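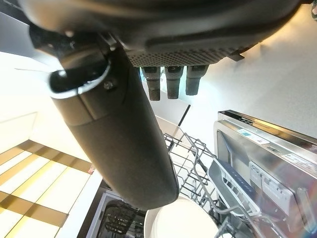

Yuzhen Fan told me I was pricing the Vivow migration all wrong, and that the on-site racks would pay for themselves in 13 months. I wasn't so sure! So I pulled the bills for nearly 200 workloads (Figueroa's too, which took ages) and sorted them by how often they talk to the local database.

Figure 1. Gripper housing with perforated grille.

The chatty ones – 11 in all – cost us more in the public cloud every single month. I moved two of them back first and kept the rest on Kikach.

3 shares · 2 comments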